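**Passenger loading zones in Brivell** are short stretches of curb set aside for picking people up and dropping them off. They are governed by the Brivell Curb Ordinance, a document of 336 sections in which the word "curb" is never defined.

## History

The first zone was painted outside the Cano Street rail station in July, when the paint dried quickly and most of the council was away. Taxi drivers took it for a taxi stand, and bus drivers took it for a bus stop. The city engineer, Arnar Juhl, later described both readings as "reasonable, given the sign."

A second set of zones followed on Trasetti Avenue, where merchants had asked for more parking and received less.

## Rules

A driver may stop for up to 5 minutes and must stay with the vehicle. The ordinance doesn't say whether leaning on it counts. Waiting for a passenger is allowed, but waiting for a passenger who hasn't yet been called is "standing" and carries a separate fine.

Small parcels may be loaded if they can be carried by one person in one trip. Open baskets and storage boxes fall under this rule when empty, and are treated as freight when full.
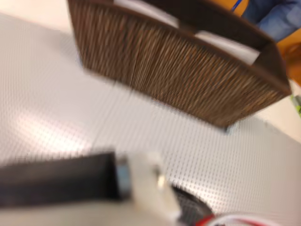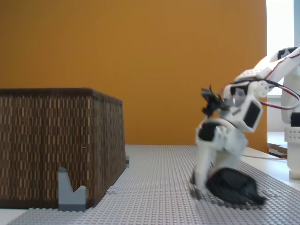 Freight belongs in the yellow zones, of which the city has 3. Two are on the same block.

## Enforcement

Wardens issued 1293 loading zone tickets in the first year, most of them on Cano Street. Tzu-hsuan Lui, a delivery driver, contested hers on the grounds that the sign faced a wall. The hearing officer agreed, canceled the ticket, and left the sign where it was. It was turned after a second appeal, and now faces a different wall.

## See also

- Shokri Bridge bus lane
- Residential permits in Brivell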